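Moving a monthly sales report from spreadsheets to a script: where do I start?

Wilmer Huanca
Posted in Getting Started

Hi all! I put together the monthly sales report for Hatberg, a small kitchenware shop with 11 regional reps. Each rep sends me a spreadsheet, I paste them all into one big workbook, and then I fight with lookup formulas until evening. Last month the combined sheet had 2706 rows and I found two reps whose June numbers had been pasted twice.

I've started learning R and I love it so far, but I'm stuck on a basic thing. Should I read every file separately and join them, or make one combined file first? And how do I catch the doubled rows? The column names don't match from rep to rep either (one writes "Cust No", another writes "customer_id"). I'm on a plain Windows laptop and can't install anything that needs a server.

Elżbieta Zieliński

Oh, you're going to enjoy this! Read them all in one go and let the script do the stacking. Put the files in one folder, get their names with list.files(), and run the same small reading function over each name with lapply(). Then bind the results with do.call(rbind, ...) or bind_rows() from dplyr if you have it.

Three things I'd do inside that reading function:

Rename the columns first. Keep a little two-column table of "name as received" and "name I want" and add to it whenever a rep surprises you. Mine has 26 entries now and I hardly touch it anymore.

Add a column with the file name. When a number looks odd you can go straight back to the file it came from — this has saved me so many evenings.

Read the customer number as text. If it's read as a number, the leading zeros vanish and your joins quietly lose rows.

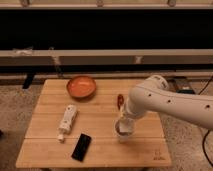 Checking for doubled rows

Once everything is stacked, duplicated() gives you TRUE for each repeat. Leave the file name column out of the check, or the same row sent in two files will look like two different rows. Don't delete anything right away! Two real orders can look identical if the reps don't record an order number, so print the repeats and read through them. On my first run at Cloleo I had around 399 of them, and a good part turned out to be real sales.

Anselmo Giraldo

just use a pivot table

Gopinath Chettiar

Agree with Elżbieta on nearly all of it. One addition: write down the row count of each file before stacking and compare the sum with the stacked table. It's one line with sapply() and nrow(), and I stop the script with stopifnot() if the two don't match. Also, keep the raw files in their own folder and never save over them — send the cleaned table somewhere else. Have fun with it, Wilmer, and post your reading function when you have one!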